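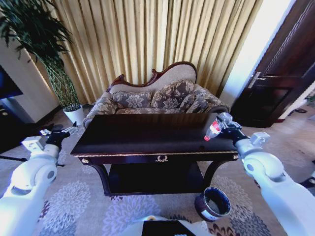
Lounge, Apartment 66: table, sofa and waste bin.

Jindgate Residences - Maintenance and Furnishings Desk
Ticket 2053
Location: Apartment 66, lounge
Item: low table, dark gloss finish, with lower shelf
Category: Furnishings - surface and stability
Priority: Normal
Opened: Jul 7, 2020
Handled by: Kohei Onishi
Status: Closed, one item carried forward

Reported fault

The resident reports that the lounge table has a cloudy film on its top which returns within a day of being wiped. The table is also said to rock when weight is placed on the right-hand side, and the right-hand gold knob on the front turns freely in its hole. The resident asks whether the table should be exchanged.

Entry 1 - Desk

The inventory for Apartment 66 lists the table under line 179, supplied by Bravach together with the sofa. It is an inventory piece and remains the responsibility of the Residences. The resident was asked which products had been used on the top and replied that Flivex spray polish had been applied weekly with a kitchen cloth.

The resident was advised to stop using the polish until the visit and to keep hot cups off the top. No charge was raised.

Entry 2 - First visit

The film is confirmed. It can be seen from the sofa side when the curtain is open, and much less so from the door. A fingertip drawn across the top leaves a clear line, which points to a build-up of polish on the lacquer. A small area at the back left corner was wiped with a barely damp cotton cloth and dried at once with a second cloth. The gloss underneath is sound.

The rocking is confirmed. The table was lifted and turned a little on the rug, and the movement was then felt at a different corner. It was next stood on the hard floor of the hallway, where all four feet sat level. The legs and the lower shelf are firmly jointed. The fault therefore lies with the rug or its underlay, and the table has no defect in this respect.

The knob is confirmed loose. It does not open anything separately and is held by one screw from behind. The screw turned without gripping. The knob on the left is tight, and so is the ornament in the centre.

Entry 3 - Desk

Bravach was asked for a replacement screw and for its cleaning advice on this finish. The reply recommends a soft cloth, plain water and immediate drying, with no spray polish of any kind. It does not recommend wax. The care sheet has been added to the apartment folder.

Sakai, the flooring contractor, was asked to look at the underlay at its next call to the building. 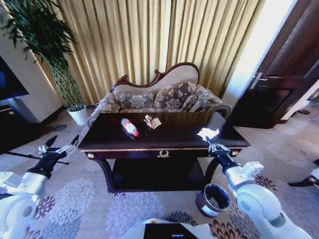 Table top with bottle and crumpled paper or wrapper; light reflected near the right-hand edge.

Entry 4 - Second visit

The table was cleared and the whole top cleaned in sections, working from the back towards the front edge. Two passes were needed. The thin gold edging was wiped separately with a dry cloth, as polish had gathered along it and was being dragged back over the lacquer.

The film is gone. Two fine scratches remain near the middle of the top, both short and neither through the lacquer. They have been entered on the inventory sheet as wear. The resident was asked not to slide objects across the surface - lifting them is sufficient - and was given a set of felt pads for lamps or dishes.

The replacement screw was fitted. The hole had worn slightly wide and was packed with a sliver of matchwood and a little wood glue before the screw was driven. The resident was asked to leave the knob alone overnight.

Entry 5 - Sakai

The underlay was found doubled over on itself beneath the table. The rug was rolled back from the sofa side, the underlay trimmed and laid flat, and the rug returned. The potted plant was not moved. The table was tested by pressing on each corner in turn, with no movement felt.

Entry 6 - Desk

The resident confirms by telephone that the table is steady, that the knob is holding and that the top has stayed clear since the second visit. An exchange is no longer requested.

The same table is listed in Apartment 124. Housekeeping has been asked to check that top for polish build-up and to remove any spray polish from the cleaning cupboard there. A separate ticket will be opened if work is required.

Carried forward: the two scratches are to be looked at again in October, when Bravach next attends the building. Spot repair of the lacquer is to be quoted for at that visit only if the marks have lengthened.

Ticket closed - K. Onishi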